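Subject: Re: [dual-credit-parents] Spring registration at Ollow, and the bus thing
Date: 26 October 2023

Hi all,

Sorry for the long silence, my inbox got away from me. I went to the dual credit info night at Ollow Community College with my daughter (she's a junior at Zondeck High, for those who don't know us) and I took a ton of notes, so let me share while I can still read my own handwriting!

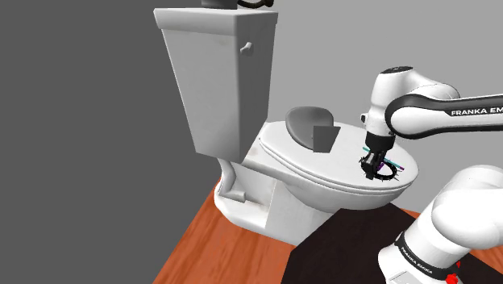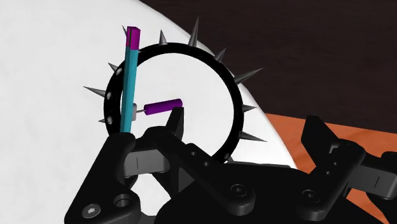
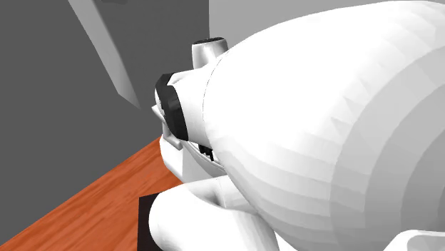
Bongani Mthembu wrote:
> Does anyone know if the placement test is still required for the English class? My son has a 91 average and the counselor told us two different things in the same week. Also, is it true that the books aren't covered anymore? I'd like to know before we sign the form.

Okay, Bongani, on the test: they said a student with a B or better in junior English can skip it, but the counselor has to send the transcript over herself. Your son should be fine on grades. I'd still ask her to copy you on the email, as ours sat in a drafts folder until I called.

Books are covered, but only if you get them through the campus store with the voucher. One mom bought hers online and was out 270 dollars, ouch. The voucher has to be picked up in person and they want a school ID.

Other stuff I wrote down:

Students can take up to 6 credits in spring. More than that needs a signature from the principal.

Chemistry with lab is only at the Avram campus this time, and the shuttle doesn't go there. I asked twice. If anybody from the Clastitz side of town wants to carpool, I can drive mornings but not afternoons.

The last day to drop without it showing up on the college transcript is in March. They didn't have the exact date yet, which drove the dad next to me up the wall (me too, a little).

The application essay is 2000 characters, and yes, that's characters and not words! My daughter wrote three pages before she noticed. There were tears, and then there was pizza.

Has anybody's kid taken the intro psych class? Mine is torn between that and statistics, and I'd love to hear how heavy the reading is.

Talk soon,
Zondeck junior mom, the one with the carpool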